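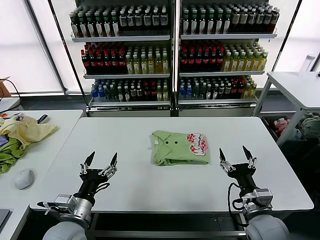
*Fig. 4.1. Light green shirt with buttoned placket and printed graphic, folded.*

# Unit 4: Dimensional change in knitted cotton

Course notes, Textile Testing II. Lecturer: Marleny Tamayo. Lab sections: Boyang Guo.

Read before the lab. The yarn count material from Unit 2 is assumed and isn't repeated.

## 4.1 Terms

**Dimensional change** is the change in length or width of a fabric or garment after a stated treatment, given as a percentage of the original measurement. Shrinkage is negative, growth is positive. Reports that drop the sign are returned.

**Relaxation shrinkage** is the release of strain put into the fabric during knitting, wet processing and finishing. It happens mostly in the first wash, and agitation speeds it up.

**Progressive shrinkage** continues over later washes. In cotton it is small compared with relaxation shrinkage. In untreated wool it can be large and is caused by felting, covered in Unit 6.

**Spirality** is the angle between the wale line and a line perpendicular to the courses. In a finished garment it shows up as side seams that travel toward the front or back.

## 4.2 Why knits move more than wovens

A woven yarn is held nearly straight between crossings. A knitted yarn is bent into loops, and the loop can change shape without any change in the length of yarn inside it. Pull a jersey lengthwise and the loops become tall and narrow. Pull it widthwise and they become short and wide. The finished fabric is usually left somewhere between these states, often stretched in length by the tension of the finishing line.

When the fabric is wetted and tumbled, the loops move toward their lowest-energy shape. For plain single jersey this usually means loss in length. Width may shrink, stay the same or grow, depending on how the fabric was held on the frame. A result of −6% length and +1% width is normal and should not be treated as a measuring error.

Cotton fibers also swell in water. The yarn gets thicker, and the loop has to bend around a larger diameter. Part of the swelling reverses on drying; the rearrangement of the loops largely does not.

## 4.3 Loop length and tightness

The main control on the relaxed dimensions of a plain knit is loop length, *l*. For fully relaxed fabric:

- courses per cm = k_c / l
- wales per cm = k_w / l
- stitch density = k_s / l², where k_s = k_c × k_w

The k values depend on the relaxation state (dry, wet or fully relaxed). Do not mix values from different states in one calculation. This was the most common error on last year's problem set.

Tightness factor, with yarn count in tex and *l* in cm:

> K = √tex / l

A slack fabric (low K) has more room for its loops to move and in general shrinks more. It also shows more spirality when made from unbalanced single yarn.

## 4.4 Marking and measuring

1. Condition the specimen in the standard atmosphere until its mass is stable.
2. Lay it flat, face up, with no tension. Smooth out creases by hand without stretching.
3. Mark 3 pairs of benchmarks in the length direction and 3 in the width direction, using the template and indelible ink. Keep marks clear of seams, prints and the neck rib.
4. Measure each pair to the nearest millimeter. Record each reading, not just the mean.
5. Launder and dry by the assigned procedure.
6. Recondition and measure again in the same order.

For each direction:

> DC (%) = 100 × (B − A) / A

where A is the mean original distance and B is the mean distance after treatment.

*Worked case.* Fabric Pacheco, length direction. Mean before treatment is 450 mm, mean after is 428 mm.

> DC = 100 × (428 − 450) / 450 = −4.9%

Report to one decimal place. The readings do not support a second.

## 4.5 Drying method

Tumble drying gives the largest length shrinkage because the fabric is agitated while still damp and free of load. Line drying hangs the wet weight of the garment from its upper edge and may hide part of the shrinkage. Flat drying falls between the two. Two results on the same fabric can't be compared unless the drying method matches.

Do not iron before measuring. Pressing can pull back a good part of the length lost, and the recovered length goes away again in the next wash.

## 4.6 Prints and plackets

A large print is a film or paste bonded to the loops. It restrains the fabric under it, so the ground around the print may shrink while the printed area stays closer to its first size. The result is puckering at the print edge. Stiff plastisol prints show this more than water-based prints, which stay closer to the hand of the ground fabric.

A placket behaves in a similar way for another reason. It is made of doubled fabric, usually with a fusible interlining, and the interlining has its own shrinkage. If the jersey loses 5% and the interlining loses 1%, the placket will buckle between the buttons. The cure is in fabric selection or pre-shrinking – sewing tension can only move the fault to another place.

Garment measurements (body length, chest, sleeve) should be reported apart from benchmark measurements. The first set includes seam effects and the second does not.

## 4.7 Reducing shrinkage in production

- **Compaction.** The fabric is pushed together lengthwise under steam and pressure. Effective, but overstretching at the cutting table undoes it.
- **Overfeed on the stenter.** The fabric is fed in faster than it leaves, so the length can relax during drying.
- **Relaxed drying.** Belt or tumble dryers with low tension.
- **Resin finishing.** Crosslinks the cellulose and limits swelling. There is a loss in strength, and abrasion resistance drops.

Rolls should rest open before cutting. Rest time belongs in the lab record.

## 4.8 Lab assignment

Each group receives fabrics Canix, Norport and Beltia. Yarn counts are on the bench cards. Run the benchmark procedure with tumble drying, then measure spirality on the same specimens. Submit the raw readings, DC in both directions, K for each fabric, and a paragraph relating K to the observed shrinkage.

The lab report is worth 9 points. Sign conventions and units are graded.

Problems 1 to 3 from the unit sheet are due at the start of the lab section. Questions about the dryers go to Boyang Guo.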